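로봇 응용 실습 4주차 강의 노트
휴대형 그리퍼 키트 검토: 플로스토(Plostow) 2세트 구성
담당: Ysaline Courtois / 실습 보조: Corentin Le Goff

1. 이번 시간의 범위

지난 시간에는 원격 조종 방식으로 시연 데이터를 모을 때의 비용과 장비 구성을 다루었다. 이번 시간에는 로봇 팔 없이 사람이 그리퍼를 직접 손에 들고 작업하는 방식을 다룬다. 검토 대상은 Masson사가 대여와 판매를 함께 하는 플로스토 키트이다. 비교 대상인 Flurkulano 키트는 다음 시간에 같은 항목으로 검토한다.

수업 전에 읽어 올 것: 키트 설명서 2장(착용과 연결), 5장(마커 관리). 설명서는 강의 게시판에 올려 두었다.

2. 키트 구성

기본 세트는 왼손용과 오른손용 그리퍼 한 쌍, 그리퍼에 부착하는 마커 큐브, 머리 착용형 카메라, 연결 케이블과 전원 어댑터로 이루어진다. 저장 장치는 포함되지 않으며 따로 준비해야 한다. 우리 과는 두 사람이 동시에 작업할 수 있도록 2세트 구성을 신청하였다.

마커 큐브는 면마다 흑백 사각 패턴이 있다. 머리 카메라가 이 패턴을 읽어 그리퍼의 위치와 방향을 계산한다. 따라서 큐브의 면이 손목이나 소매에 가려지면 그 구간의 위치 값이 비거나 튄다. 긴 소매를 입은 사람은 팔꿈치까지 걷고 작업한다.

3. 작업 예: 작은 액자 다루기

액자는 얇고 모서리가 단단하며 바닥에 눕혀 놓으면 손가락이 들어갈 틈이 거의 없다. 평행 그리퍼로 바로 집으려 하면 미끄러지는 경우가 많다. 한쪽 그리퍼로 가장자리를 누르거나 밀어 자세를 바꾸고 다른 쪽으로 잡는 방법을 먼저 연습한다. 양손 작업의 기초 과제로 적당하다.
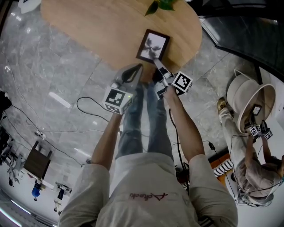

그림 1. 원형 탁자 위의 액자 아래쪽 가장자리에 오른쪽 그리퍼의 손가락을 댄 상태. 양쪽 그리퍼에 마커 큐브가 달려 있다.

그림 1에서 확인할 점은 손가락의 접촉 위치이다. 접촉은 액자 면의 중앙이 아니라 테두리 쪽에 있다. 유리나 인쇄면을 누르는 동작은 시연 데이터에 넣지 않는다. 바닥의 케이블도 함께 본다. 작업자가 탁자를 돌아 이동하는 과제라면 케이블의 여유 길이를 먼저 확인해야 한다.

4. 촬영 절차

가. 전원을 연결하고 그리퍼의 표시등을 확인한다.
나. 두 그리퍼를 카메라 앞에 들고 큐브가 모두 인식되는지 본다.
다. 물체를 시작 위치에 놓는다. 시작 위치는 매회 조금씩 바꾼다.
라. 녹화를 시작하고 과제를 한 번 수행한다. 한 회는 60초를 넘기지 않는다.
마. 물체를 놓은 뒤 두 그리퍼를 물체에서 떼고 녹화를 끝낸다.
바. 실패한 회차도 지우지 말고 기록지에 실패로 표시한다.

각 조는 같은 과제를 30회 수행한다. 조원끼리 역할을 바꿀 때는 머리 카메라의 끈을 다시 맞추고 나 항목부터 반복한다.

5. 검토 의견

Plonstead 실습실에서 시험 사용한 결과를 항목별로 적는다.

설치: 케이블 연결은 설명서대로 하면 어렵지 않다. 다만 왼손용과 오른손용 케이블의 외형이 같아 처음에는 바꿔 꽂기 쉽다. 색 테이프를 감아 구분하였다.

조작감: 손가락을 여닫는 힘은 적당하다. 오래 들고 있으면 손목이 피로하다. Rosine Leblanc 조는 20분 단위 대신 회차를 나누어 쉬는 방식을 택했고, 후반부 실패가 줄었다고 보고하였다.

유선 연결: 배터리 교체가 필요 없는 점은 장점이다. 두 사람이 가까이서 작업하면 케이블이 겹치므로 작업 구역을 미리 나눈다.

정밀도: 액자, 컵, 책 정도의 물체에는 충분하다. 나사나 동전처럼 작은 물체에는 권하지 않는다.

데이터 형식: 영상과 위치 값이 따로 저장된다. 시간 정렬은 제공 프로그램으로 처리할 수 있으나 한 회차씩만 열린다. 일괄 처리 기능은 업체에 문의해 둔 상태이다.

비용: 업체 견적 기준으로 한 학기 대여료는 2세트에 3000유로이다. 케이블 파손은 보증에 포함되지 않는다. 구매 견적은 12월에 다시 받는다.

6. 과제

(1) 액자를 탁자에 눕힌 상태에서 세우는 동작을 단계로 나누고, 각 단계에서 왼쪽과 오른쪽 그리퍼의 역할을 적는다.
(2) 자기 조의 기록에서 위치 값이 빈 구간을 하나 골라 원인을 설명한다. 큐브 가림, 카메라 시야 이탈, 조명 가운데 어느 쪽인지 근거를 든다.
(3) 위 5절의 항목 중 하나를 골라 동의 여부와 이유를 반 쪽 이내로 쓴다.

제출은 조별로 하며 파일 이름에 조 번호를 넣는다. 장비 대여 문의는 Ronaldo Aguiar에게 한다. 반납할 때는 케이블을 감아 세트별 상자에 넣고 마커 큐브 표면에 긁힌 곳이 있으면 대여 기록지에 적는다.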